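How to hand the folding table over to a robot without losing your folders

4 min read

At Ristmont we sort, fold and bag used clothing for resale. Folding was the job people asked to be moved off, mostly on account of their wrists, so we started with that. These are the steps we followed.

1. Write down what your folders do now. Have them do the writing. Ours came up with 11 garment types and a list of the ones they hated.

2. Pick one garment type. We picked sports jerseys. They come in steadily and the print has to end up flat, or the customer sends them back.

3. Agree on how a garment is laid before the robot starts. Ours go down flat on the padded surface with the hem at the far side and the sleeves out to the left and right. Everyone on shift lays them the same way. 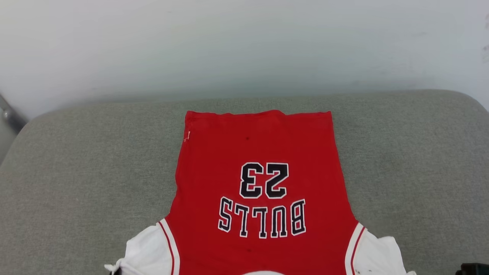
4. Settle the jobs before the first shift. Two of our folders moved to inspection and one stayed on as operator. Put the new duties and the pay grade in writing. We were late with the pay grade and it cost us some goodwill.

5. Train the operator on stopping and clearing first, and on everything else later. We allowed 15 hours per person. Nine was enough for most, but the extra time was used.

6. Have the operator watch the pull on the sleeves. The grippers take one sleeve end each and draw the fabric sideways. If a seam looks strained, stop the cycle, let go of both sides and lay the garment again. Old knits go back to hand folding.

7. Keep a log of every stop, with the garment type and what the operator did. Read it together at shift change. Leave names out of it, or people will quit writing in it. 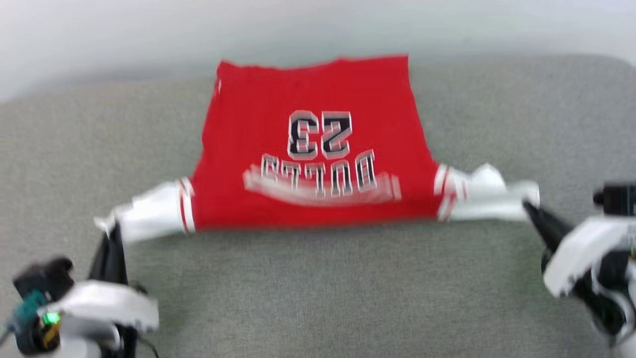 Anneliese Schmieder wrote to say that the log was the part her crew objected to, and that they only came around once the operators were allowed to decide what went in it. She would also rotate people off the operator's spot every two hours, as watching is tiring in a different way from folding.

We now rotate too. By December the log had 913 entries, and the operators had used it to rewrite step 3 twice.

8. Keep one hand-folding table open. You will need it for odd pieces and for the days the robot is down for service.

We use cookies to remember your settings. Accept | Manage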